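Home | Guides | Projects | Workshop notes | Contact

Recording shirt-folding examples with hand-held grippers

By Charmaine Adams, 2019-09-22

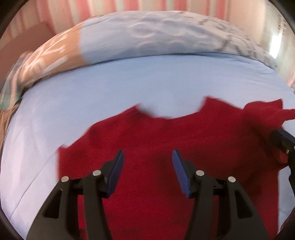

Red top, likely a shirt, on the blue sheet, camera gripper open.

Folding is a lovely thing to teach a learning system and a maddening one too, as cloth never lies the same way twice (bless it). We have 3,148 folding examples on the Ngubane drive now, and what follows is how I'd go about it if I were starting afresh.

Set up on a bed or a big table, whichever you'd fold on at home. Pull the bottom sheet fairly smooth, but don't iron it or fuss over every crease. Push the duvet to the far side and leave the curtains as they are. I do like a shirt that stands out from the sheet, at least for your first 70 or so goes, and then you can move on to trickier pairings.

Start the recording with both grippers open and in view, hold still for a breath, and then begin. Go in low and take a small pinch of cloth. A big mouthful feels safer, I know, but it drags half the shirt along with it! Work at a gentle, even pace and let one hand wait while the other moves, if that's what you'd naturally do.

If you drop a sleeve, pick it up again and carry on. Those little rescues are worth having, and I was far too quick to delete mine back in June. Do stop and start over if a gripper leaves the view for long, or if your own fingers sneak in to help.

Between goes, give the shirt a shake and lay it down differently: turned a bit, one sleeve bunched, neck towards you. Change to another shirt every 200 recordings, and change rooms after 600 if you've got somewhere else to go. Label each one with the garment, the room and your initials before you put the kettle on.

Related guides
Charging and storing your grippers
Towels: the Cornville method
Naming files for Brulomus
Nuteck mount, fitting notes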